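Home Data Docs Downloads Contact

# Rimer – migraine diary notes, cleaned

README for the Rimer set. Written fast, will tidy up later. Questions to Sumathi Raju or Jagadeesh Gowda.

## What it is

Short diary entries from adults who get migraines. Free text, one entry per attack, plus a handful of coded fields. People wrote them at home on the Bumstead app or on the paper sheets from the Orncombe clinic. Paper ones were typed in by hand, so expect odd spacing and the occassional missing period.

479 entries, 163 people. English only. No kids, nobody under 18 was asked to join.

## Files

- `entries.csv` – one row per attack
- `people.csv` – one row per person, age band and years since first attack
- `codes.txt` – what the short codes mean, read this first
- `split.csv` – train / test, split by person, don't reshuffle by row

## Fields in entries.csv

- `pid` – person, matches people.csv
- `start_h` – hour the pain started, 24h clock, local time. Blank if they woke up with it
- `side` – L, R, B (both), U (not stated)
- `aura` – y / n / u. Self-reported. Zigzag lines, blind spot, tingling all go under y
- `sev` – 0 to 10, person's own rating at the worst point
- `nausea` – y / n / u
- `light` – y / n / u, bothered by light
- `took` – drug class only, no brand names, we stripped those
- `note` – the free text

`sev` is the messy one. Some people never go below 5, one person writes 10 for everything. Don't compare across people without centering it. Jagadeesh has a script, ask him.

## Labels

Each note was tagged for triggers: sleep, food, stress, weather, period, screen, smell, other. Multiple allowed. Two readers per note, Sumathi settled the ones they split on. Agreement was fine for sleep and period, poor for stress and weather. "Long day" went both ways for weeks until we wrote a rule (it's stress, unless the note mentions a short night, then both).

Triggers are what the person blamed. Not what caused the attack. Please keep that wording in anything you publish.
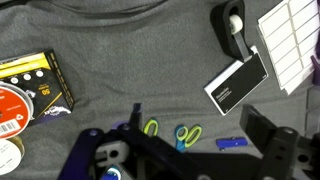

*Black and yellow box on gray cloth, the number 50 printed on the lid.*

## Cleaning

Names, streets, employers, doctors taken out and replaced with `[X]`. Done by script, then read by a person. Dates cut down to month, so August is just August, no day. Entries shorter than 8 words were dropped. Duplicate submissions merged where the text matched exactly – near matches left alone, so you will see a few pairs.

Test split is 70 people. The rest is train. No dev set, make your own.

## Known problems

- Mostly women, mostly 30 to 50. Older people thin on the ground
- Bad attacks are under-reported. People lie in a dark room, they don't type
- Paper entries are longer and have more blanks in `start_h`
- `light` was added part way through so the early rows are all u
- Two codes in `took` overlap, see bottom of codes.txt. Will fix in the next version

## Use

Fine for: text classification, teaching, testing annotation tools. Not fine for: diagnosis, dosing advice, trying to work out who anybody is. It's a small set from one clinic and one app, so don't quote rates from it as if they were national.

Anyone reading this because of thier own headaches: a sudden worst-ever headache, or one with weakness, confusion or trouble speaking, is an emergency call. Don't look it up in a CSV.

## Getting it

Ask through the Iyer data desk, sign the one page form, they send a link. Link lasts till the Thursday after, then you have to ask again.

Found a name we missed? Email Sumathi with the row number only – don't paste the text.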